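Célula de desmontagem e montagem de computadores Zerkelmont
Demonstração em funcionamento nas instalações de Treduvbridge

A Zerkelmont apresenta a célula a visitantes em sessões de 30 minutos, com a máquina a trabalhar sobre um computador de torre deitado e aberto.

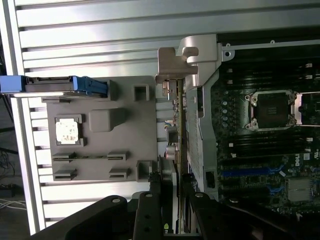 Texto: equipa técnica Zerkelmont | Segunda-feira, 7 de julho de 2025

A estação destina-se a oficinas de recondicionamento e a linhas de triagem. O operador coloca a torre sem painel lateral e seleciona o programa. A biblioteca de referência, mantida pela Bárány, contém mais de 3000 entradas de componentes.

Na demonstração, cada operação pode ser interrompida e retomada a pedido do visitante. 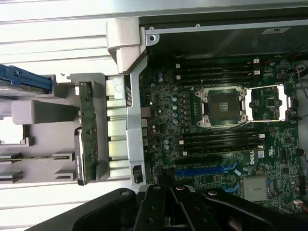

A retoma faz-se a partir da última posição validada, sem repetir o ciclo. O comando Arkgate regista força e posição em cada contacto e exporta os dados em CSV. 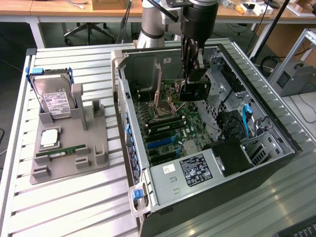
Configuração da bancada

Mesa em perfis de alumínio ranhurados
Tabuleiro de peças impresso em 3D
Alimentação monofásica
Período de instalação: 2 dias

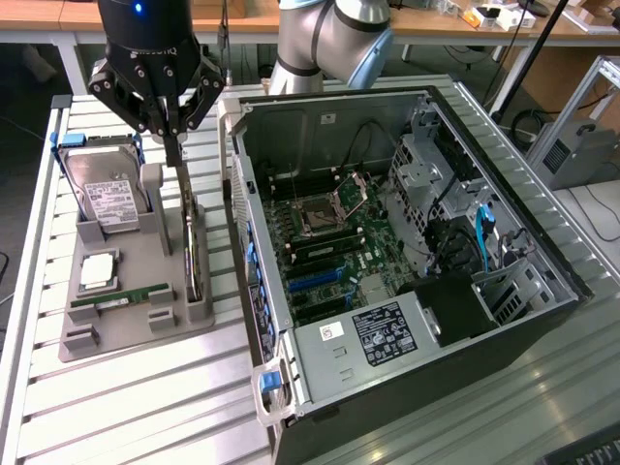

O tabuleiro é fornecido segundo a lista de peças do cliente. Cada tipo de componente tem alojamento próprio: o disco de 3,5 polegadas fica na vertical, entre calhas azuis, o processador assenta num recesso quadrado e o módulo de memória é mantido na horizontal entre dois blocos. Alterações à geometria são orçamentadas à parte.

Próximas sessões: outubro, grupos até 8 pessoas, mediante inscrição.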